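Nerkum rolling towel, white

Skendport > Bath and linen > Towels > Nerkum

The Nerkum is the towel we reach for first when somebody asks for one that rolls well. Plenty of towels feel lovely on the shelf and then fight you when you try to put them away, and this one is a pleasure to handle! It folds without springing back, it rolls into a soft round bundle, and a rolled one will stand up on its end on a shelf or the corner of a table while you get on with the rest of the pile.

It's a plain white cotton towel with a low loop on both sides, so there is no right or wrong face to worry about. We don't add a border or a stripe. The weave is a medium one (300 g per square metre, if you like to compare) and that's a deliberate choice by Apaza, who make it for us. Go much heavier and the roll gets fat and wants to open. Go lighter and it flops over as soon as you let go.

Sizes

Hand towel, guest towel and bath towel. The guest size makes the neatest roll of the lot and is the one most of our small hotels and treatment rooms order. The bath size rolls well too, but fold it in half lengthways first or you'll end up with something as long as your arm.

How we roll ours

Lay the towel flat on a table that's big enough to take the whole width. Smooth it out from the middle with the flat of your hand. Fold the long edges in so they meet, then fold once more along the join. Start rolling from the short end, fairly tight for the first few turns and easier after that. Stop with a hand's width left, check that the sides are level, then finish the roll and press the loose edge against it.

To stand it up, hold it on both sides near the top and give it a gentle squeeze as you set it down. The top will bunch and crease a little. We rather like that - it looks like a towel somebody is going to use. If the bottom edge sticks out, turn the roll so the flap faces the back of the shelf, or tuck it under.

You can also roll it loosely, drop it in a basket and be done in no time. It still looks tidy.

Washing

Wash before first use, without softener, and again after that at 60 degrees with similar colours. Expect some fluff in the first 2 washes. Tumble dry on low or hang it out on the line, and give it a good shake while it's damp, as this lifts the loops and makes a real difference to the feel. Roll it only when it's fully dry.

Trim any pulled thread with small scissors and leave the rest alone. Edges do fray in the end on a towel that gets washed every day, and when they do we think they make very good cleaning cloths.

Storing

Rolled towels take up less depth than folded ones, so they suit narrow shelves. Our own Larkus shelf unit has been made with this in mind and takes a row of guest rolls standing up, with room to get your fingers round each one. In a cupboard, lay them on their sides with the spiral facing out and put the clean ones in at the back.

Packs and delivery

Sold in packs of 2 for the home and 20 for trade. The trade packs come flat in a paper band, with no plastic bag. We send both out from Skendport and you can mix sizes in one order, as long as each pack is a single size. Unwashed towels can come back to us for a refund - please keep the band.

Colour

White only for now. We get asked for grey a lot! Apaza are working on one, and we'll list it on this page once we've washed it enough times to be happy with it.

Goes well with

Larkus shelf unit
Larkus basket, low
Nerkum bath mat

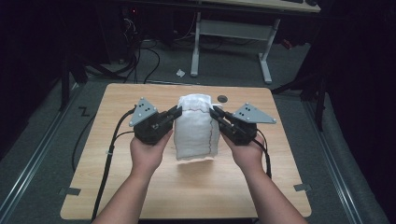
A white roll held upright on the table, top edge bunched.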